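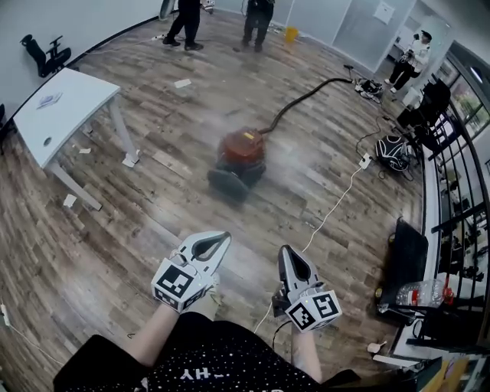

An operator with a hand-held gripper in each hand during a vacuuming trial at the Drillville test floor. Each gripper carries a cube printed with square markers.

Marker cubes cut tracking loss in floor-cleaning demonstrations

November 15, 2021

Researchers at the Soltport robotics laboratory in Drillville have reported a method for recording two-handed cleaning tasks without a robot on site. The operator works with a pair of hand-held grippers, and the position of each is recovered from printed square markers on the faces of a cube fixed to its body. The recorded motion is later used to train a control policy for a two-armed machine.

The group collected 188 demonstrations of a single task, picking up paper scraps and dust from a plank floor with a canister vacuum cleaner. Sessions began in February. Demonstrations were limited to 90 seconds each and were discarded if either gripper went untracked for more than 2 seconds. Under that rule, 31 were thrown out.

Most of the discarded recordings failed at the same stage, when the operator turned to free the hose and one forearm passed in front of the opposite cube. Flat markers, used in an earlier version of the system, were lost more often because a small rotation of the wrist was enough to hide them. With a cube, a second face usually comes into view as the first turns away.

Haze was a lesser problem than expected. Fine dust in the air lowered contrast near the floor, but the markers are read at arm's length from a head-level camera and detection rates changed little. Glare from windows had a larger effect, and the group now adjusts exposure before each session.

The software, named Jevix, estimates the pose of each cube separately and then smooths the two paths together. It does not model the hose or the power cord. The authors list this as the main limit of the work, as a policy trained on gripper motion alone has no information about a cord lying across its path.

A second data set, recorded in a furnished room at the group's Buthelezi Street site, is being labelled. The authors plan to release both sets with the calibration files and the cube templates.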